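What Gets Left on the Table: Clearing Up in the Shared Kitchen at Rallberg
Student project report, Module 3: Everyday Objects and Waste

Why we picked a tabletop

Our group had the choice of studying a bin, a cupboard or a surface, and we went for the surface straight away. The big table in the Rallberg kitchen is where everything ends up. People make tea on it, unpack shopping on it, leave half a lunch on it and come back for it later (or don't). We wanted to find out which things go back to their place without any fuss and which ones sit there until someone gets cross.

We kept a log through the whole of August. Every item left on the table at the end of a meal got a line in the log: what it was, where it should have gone, and how long it stayed. By the end we had 1,060 lines, which is far more than we expected when we drew up the sheet! We took out the double entries and were left with 991 to work with.

Things that have a home

Mugs were our favourite group to follow. We had guessed they would be the worst offenders, and they did much better than that. The difference is the mug tree. If there is a free peg within arm's reach, a mug gets hung up, even by people who leave everything else behind. We love the white one with the black handle and the little face printed on it, and so does the rest of the kitchen, because it was in use at nearly every breakfast.
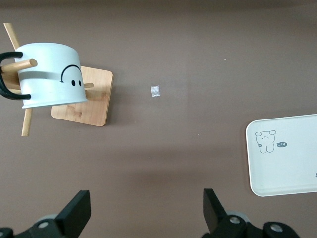

Fig. 1. Mug on its stand, with a scrap of clear plastic left on the table.

The scrap in Fig. 1 belongs to a group we hadn't planned for at all. We called it "bits": corners of wrapping, seals, torn strips, crumbs of film. Our first log sheet had no column for them, and in the first week we simply didn't write them down. Then one of us wiped the table and came up with a whole palmful. Clear plastic is the hardest to spot on the brown top unless the light catches it, so we started checking from two sides before ticking the table as clear.

Bits stayed longer than anything else in the log. A dirty plate annoys people and gets moved. A fingertip of crinkly film can sit through three meals with plates going down all around it.

Things that are finished with

The other big group was packaging. Most of it was easy to sort, and the trouble came from packs made of more than one material. Cartons with a plastic screw cap started an argument every single time. Cap on or cap off? Crushed or flat? The Prukness guide on the kitchen wall says one thing and the label on the Filtora bins says another, so we asked the 11 people who use the kitchen what they do. Their answers were all over the place, and several people changed their minds while they were talking to us – one of the most enjoyable parts of the project.

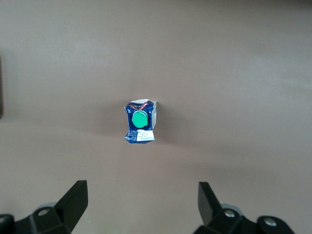
CASE B: DRINKS CARTON, GREEN CAP

This small blue carton is a good one for showing the problem. It has been squashed in at the sides, the top edge is folded over, and the big green cap is still on. For our log that counts as "crushed, not separated". Under the Prukness guide it would go in as it is. Under the Filtora label the cap should come off first.

We tried both ways with a batch of empties. Taking the cap off before crushing gave us a much flatter pack, and more of them fitted in the bin. Crushing with the cap screwed on traps air, and the carton ends up with a waist. It also takes a surprising amount of effort – try it!

What we would change

We would put a small pot on the table for bits, emptied with the tea towels. We would also replace the two sets of instructions with a single card, with drawings, at the height where people stand to crush things. The Zaidi print room has said it can make the card for us on wipe-clean stock.

Next time we would also log the time of day properly. We only wrote "after lunch" or "evening", and that made it hard to work out how long some of the bits had been there.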